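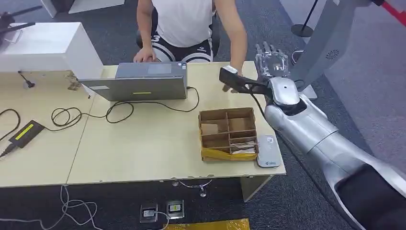

Most of the faults a team blames on the grip, Nathalie Petrenko argued in her remarks on the first draft of this chapter, are faults of timing, and a student who logs the timing properly will seldom need to touch the fingers at all.

Chapter 7
Passing Objects Between a Person and a Robot Hand

7.1 Scope of the chapter

Chapters 5 and 6 dealt with a hand that picks an object up from a known place and puts it down in another. A handover differs in one respect: for part of the motion the object is held by two parties at once, and only one of them is under the control of the program. The chapter sets out how such a task is divided into stages, which signals mark the change from one stage to the next, and how the results are recorded so that another team can check them.

The worked material comes from the Pidholm project, a student project that ran over two terms. There were 15 students on the course, split into an arm group, a hand group and a logging group. The arm group wrote the paths. The hand group set finger positions and closing force. The logging group wrote nothing that moved, and had the last word on whether a trial counted.

Readers should have completed the exercises on joint limits in Chapter 3 and be able to read a force trace. Control theory beyond Chapter 4 is not required.

7.2 Terms

The giver is the party holding the object at the start. The receiver is the party holding it at the end. Either may be the robot.

Offer is the interval in which the giver brings the object within reach and holds it still. Contact begins when the receiver first touches the object. Shared hold is the interval in which both parties carry part of its weight. Release ends when the giver no longer touches it.

A dropped object is one that neither party holds after release. A late release is one in which the receiver has to pull. These are logged under separate codes. In the first weeks of the Pidholm project they shared a code, and the early records had to be set aside for that reason.

The word "safe" is not used in this chapter for any motion. Limits on speed and force are given as numbers, and a motion is either inside them or outside them.

7.3 Choice of object

Students tend to begin with a foam block. A block is forgiving: it has no front or back, it weighs little, and it can be taken from any side. For the same reasons it gives very little information. A team that has only passed blocks will find that its program fails on the first object with a handle.

An object for serious trials should have a clear grip region for each party, a centre of mass that lies outside at least one of them, and a surface that does not change with use. If the object trails a cable, the cable must be treated as part of the load. Its pull varies with arm position, and a force threshold tuned at one end of the reach will be wrong at the other. The Pidholm teams measured this by holding the object still at a series of points along the path and recording the force at the wrist at each one. The procedure is tedious and takes most of a laboratory session. It should be repeated whenever the cable is re-routed.

The arm group used a path planner called Marchand, written by an earlier class. The logging group used its own recorder, Gutico, which stores one line per change of stage. The two programs kept separate clocks until February, and the offset between them drifted within a single session. All timing results in this chapter come from the period after both had been tied to one clock.

7.4 Posture of the hand before contact

Before a handover in which the robot is the receiver, the fingers must be open far enough to admit the object and closed far enough that the closing motion is short. This starting position is called the pre-shape. Three properties of the pre-shape matter here: the widest gap between fingertips, the direction the palm faces, and the time needed to reach full closure.

The gap is easily measured with the arm parked. It is less easily measured with the arm moving, as the fingers of a tendon-driven hand may settle a little when the wrist accelerates. Students are advised to check the pre-shape during travel as well as at rest.

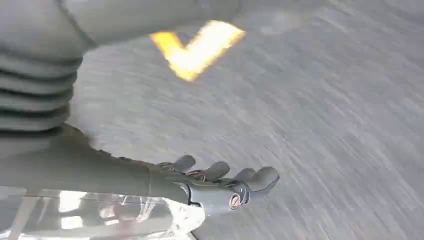 The check need not be elaborate. Finger joint readings taken at the start, the middle and the end of the travel are enough to show whether the gap has changed. If it has, the first remedy is to slow the wrist. The second is to raise the holding tension. Raising the tension first hides the fault and shortens the life of the tendons.

Palm direction should be fixed early in a project and left alone. Mackenzie Girard's group changed it between trials in order to suit individual givers, and then could not compare the trials with one another. A giver will adapt to a fixed palm direction in a few attempts. Those attempts should be logged as practice and kept out of the results.

7.5 The trial record

The complete record of the project holds 3280 lines. From these, 1000 were drawn to form the Braltton set, on which the exercises at the end of the chapter are based. Each line gives the trial number, the giver, the stage entered, the clock time and the force at the wrist. A final column holds a comment and is usually blank.

The set was closed on January 14, 2019 as a list of trial numbers only; the times were corrected later, when the common clock was introduced and the marked trials were run again. Readers working from an older copy should discard its time column.

Two points about the record cause regular difficulty. Force is given with the weight of the hand already removed, and must not be corrected a second time. A blank in the stage column means that the recorder saw no change of stage, and a trial ending in a blank is to be treated as unfinished.

7.6 Detecting contact

The simplest rule for detecting contact compares the force at the wrist with a fixed threshold. When the force exceeds the threshold for a set number of samples, the program moves from offer to contact. Let F be the measured force, T the threshold and n the number of samples required. A small n gives a quick response and many false contacts. A large n gives few false contacts and a delay that the person on the other side will notice. The next section derives a first value for n from the noise in F with the arm at rest, and then shows how that value must be changed once the arm is moving.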